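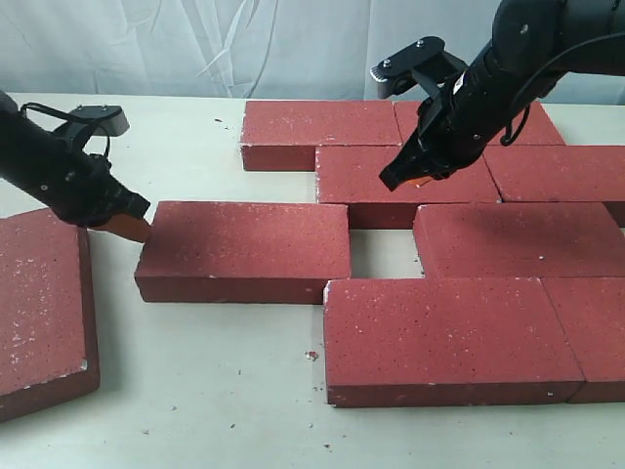 Chapter 6. Buying Two Arms and a Pile of Bricks

Courses > Workcell Basics > Part Two: Reading the Offer > Chapter 6

August, by Neema Rweyemamu

By this point in the book you can size a gripper, read a payload table and tell a data sheet from a daydream. In this chapter you get to spend money, though only the school's. We will take one offer, the Jarkus two-arm bench kit, and read it the way a buyer should, which is slowly and with a pencil.

Jarkus sells the kit to training programs and small shops. The price list we used puts it at 806 a month on lease, with setup by the Arnholm service office and a parts plan you may decline if you feel lucky. For that you get two arms, two grippers, a sensor for each wrist and a printed manual of 300 pages. The manual's first 80 pages concern the packing crate. It is a thorough treatment of the crate.

The sales sheet also promises that the kit can "handle everyday building materials straight from the box." Most of this chapter hangs on that sentence. A claim like it contains at least four questions, and the sheet answers one of them (the box is included).

6.1 What counts as handling

In ordinary speech, to handle a brick is to pick it up, put it somewhere and complain about your back. In an offer, the word has to be pinned down before anybody signs. A gripper can touch a brick, push it, tip it, lift it or place it against another one, and each of these asks something different of the fingers. Pushing needs almost no grip and forgives a lot. Lifting needs the jaws to open wider than the side being gripped, and to keep hold while the weight hangs off center. Placing needs everything lifting needs, plus a good idea of where the neighboring bricks are.

Write the verb you need at the top of the page. If the seller's verb is vaguer than yours, ask for yours in writing. Dunne, the shop whose buying records we borrow for the exercises, once leased a machine that could "work with" roof tiles. It could, in the sense that a cat works with a keyboard.

6.2 Why bricks make a good trial

Foam blocks flatter a gripper. They are light and clean, they squash a little under the finger, and they come back for more. Sellers love them. A brick has grit on it and hard corners that come off, and it sheds. After a morning's trial you should expect crumbs all over the table, and you should want to know where they go. Ask whether the finger pads can be changed by the user, what a new pair costs, and whether grit in the joint is covered by the parts plan. With the Jarkus kit the answers we got were yes, 59 a pair, and a long pause.

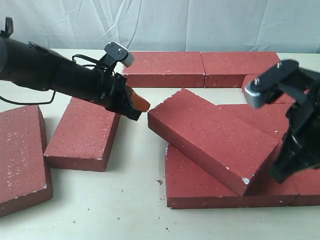 Layout is the part of a trial that buyers most often leave to the seller, and they shouldn't. A demo with every brick flat, square and a polite distance from the next one proves that the arms can follow a grid. Ask for some untidiness. Lay two bricks end to end so that there is only a seam between them, and see what the software makes of it. Lean one at a steep angle on top of another, like the one near the right gripper, and ask for that one first. A tilted brick offers its corners before its sides, and a chipped corner is a poor thing to trust with the load. Keep an eye on the table as well, where a broken bit like the one lying in front of the base brick can end up under the next piece you set down. Then the joint is off and everyone blames the calibration.

6.3 Two arms, one table

The second arm is where the lease gets expensive and the brochure gets poetic. Two arms over a small table can share a job or get in each other's way, and the offer should say how the second outcome is prevented. Look for the words "shared workspace." If you find "intuitive cooperation" in their place, put the pencil down and phone Arnholm.

Check the cables too. A cable that loops free of the arm needs room to swing, and the reach figures in the offer seldom mention it.

Before you go on, copy out the Dundia offer in the appendix and underline every verb. You will need it for 6.4, where we draw up the trial sheet.

Reader comments

marl_t: We ran the leaning brick test on a different make. The rep asked if we could start with a flat one. Then he asked if we had any foam.

Second-year tech: Is the pad price per gripper or for both? Our quote says "set" and I can't get anyone to tell me what a set is.

oldhod: Laid bricks for a living before I took this course. Section 6.1 is right about the back.

P. in the tool room: The crate chapter is useful if you ever have to return it. Keep the crate.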